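The Dauda ridge route runs 11 miles from the Ginura car park to the reservoir at Dodaven, with 156 metres of climb in the first mile and very little after it. Waymarks are sound as far as the second stile. Beyond that the path crosses open peat and a compass bearing is needed in poor light.

Surface water is the main difficulty. The lower bog drains slowly, and in September the stepping stones were under water for 191 metres. Gaiters are advised. Poles help on the descent, where the gravel is loose.

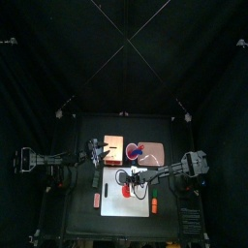 *Two arms over a dark tabletop, with black fabric walls and crossed cables overhead.*

The eastern variant by way of Briletti adds 2 miles and avoids the bog. It follows a farm track to a gate, then a walled lane with a firm stone base. There is no shelter on this side and the wind comes straight up the valley.

Water can be drawn from the stream below Briletti and should be filtered, as sheep graze above it. The return bus stops at the Dodaven dam. Timetables change after the summer, and the last service leaves before dusk.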